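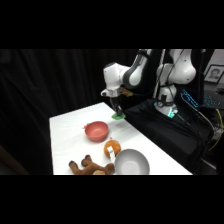 Karlijn Wuyts told me to sell the whole thing and buy a decent table saw, and she said it twice, once over coffee and once by text at midnight. A robot arm is a hobby for people who've run out of hobbies, in her view. I've known her long enough to let that one go by.

I'd been paying for a bench at Vesel, the shared workshop out on the Bistville road, for 16 months by then, mostly to build shelves (bad ones!). Then Stijn Nijs came in one night in January with arms on his mind and a notebook full of sketches, and I was done for. I haven't touched a shelf since.

What we wanted sounded so easy. Pick up something soft, move it, let go of it somewhere sensible. You could teach a toddler that in an afternoon, and the toddler wouldn't need a network cable. We figured on a couple of weekends. Our log now runs to 469 tries, and I'd say the first 60 taught us mainly how to swear in each other's languages. (Stijn's Flemish is wonderful for this.)

Soft stuff is the hard part. A block is a block from any side, but anything floppy changes shape the second you pinch it, so whatever grip you planned is already out of date. We kept coming in too high and closing on air. Then we overcorrected and came in too low, and I'd stand there with my hand on the stop button like somebody's nervous dad at a driving lesson.

Despina Marinescu got us out of that hole. She looked at my code for maybe two minutes and asked why we were treating the tabletop as perfectly level. Well — we'd never checked! One end was lower than the other. I spent a whole evening shimming legs and measuring again, and the next batch of runs was so much better that I drove home singing. 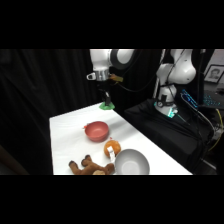 Fingers down at the far end of the table, bowls still waiting their turn.

The bill so far, leaving out the arms, is $654. A big chunk of that is cable and connectors, plus one Tikkanen power supply I bought in the wrong voltage and then bought again in the right one. Mizanur Biswas keeps the spreadsheet and has a column just for my mistakes.

Next we want to try the bowls from different starting spots, with the arm finding them on its own. Stijn thinks we'll have it by spring. I think he's dreaming, but I've already paid for my bench through the summer, and Karlijn has asked, very casually, if she can come by and watch.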